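Clubs > Equipment reviews > Hand-held grippers

Soltard Rewi hand-held gripper pair: our review after one school term

Written by Urho Pesonen, 5 Jul 2018

I lead the robotics club Pluseck together with Hauwa Adeyemi. In January we bought a pair of the Rewi grippers from Soltard. The price was 2365 euros for two, with cables and the white marker tags. For a student club it is much money, so I try to write here what we got for it.

The idea is simple. The student holds one gripper in each hand and does a task, and the movements are recorded. Later our own arm, which has the name Jida, must learn the same task from these recordings. Our task for the spring competition was packing a shopping bag. The rules allow soft bags, boxes, tins and pouches, and the bag must be of cloth.

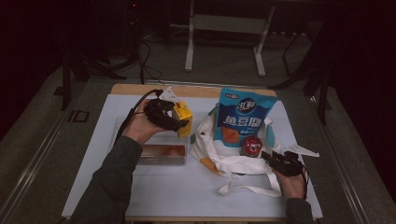 The curved fingers are the best part of the product. They hold a small carton well, and the students learned quickly to close them gently. With a round tin it is more difficult. You must come to it from the side and not be in a hurry. Cloth is the most difficult for us, because the fingers take two layers when you want only one, and then the whole bag moves with the hand.

The weight is good for an adult. Our youngest members became tired in the wrist, so we made the turns shorter, up to 40 minutes, and after this there were fewer complaints. I would like a strap in the next version.

The cables are my main criticism. They are thin and do not pull on the hand, but they are too short for a tall person, and when you turn the wrist far the right one comes in the way. We fixed them to our sleeves with tape. Soltard sells a longer cable for 40 euros, and I think it should be in the box from the beginning.

The software stopped two times during the term. We lost one evening of recordings. After the update it has worked without problems, and we have now more than 2000 good recordings.

I recommend the pair to clubs who already have an arm. If you are only starting, buy the arm first.

Comments (3)

mirela_k: Do the tags stay on? Ours on the older model fell off all the time.

Urho Pesonen: They stay, but we put a drop of glue under the left one in the second week.

benchtop_dad: Thanks for the note about wrists, my daughter has the same trouble.

Related
Rewi charging dock, short test
How we prepared Jida for the spring competition
Which table height for recording?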